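Reading the Odds Board: What the Late Money Tells You
Speaker notes, Jamari Racing Club, afternoon session

Slide 1. Welcome
Thank Selim Sezer for the invitation. Phones off. Talk runs 30 minutes, questions after. Handout is on the chairs. 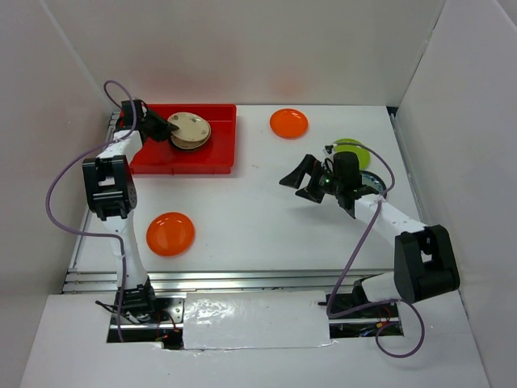
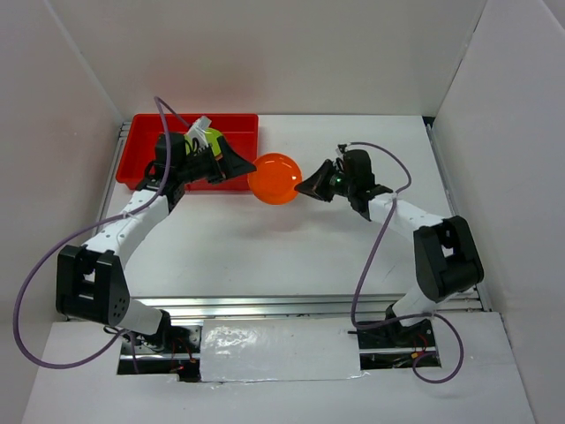 Plates in the red tray, and an orange plate between the two arms.

Slide 2. Where the odds come from
All win bets go into one pool. The track takes its cut and the rest is split among the winning tickets. The odds you see are only an estimate until betting closes. Say this twice. People still think they lock in a price at the window.

Slide 3. The Toprak race
Walk through the Waredness example. Morning line 4 to 1. She held there until the horses reached the gate, then dropped to 2 to 1 on the last update, after the start. Pause for groans. Two people in the room had her, I think. Ask.

Slide 4. Why the board changes after the start
Bets from other tracks and betting sites take time to be added to the pool. The bets were made before the gate opened. The totals show up later. Kaan Işık has a good story on this from his years as a clerk. Let him tell it if he's here, but keep it short.

Slide 5. Small pools
Use Drirkanik, fifth race. The show pool on him was $504. One $65 bet moves a pool like that. Compare with the win pool on the handout, page two.

Slide 6. What I do
Set the lowest price I'll take before I go to the window. If the horse is close to that price with a minute left, I pass. Some of you will disagree. Fine, save it for questions.

Slide 7. Questions
Repeat each question into the microphone. Expect one about exotic bets. Exactas get their own talk in April.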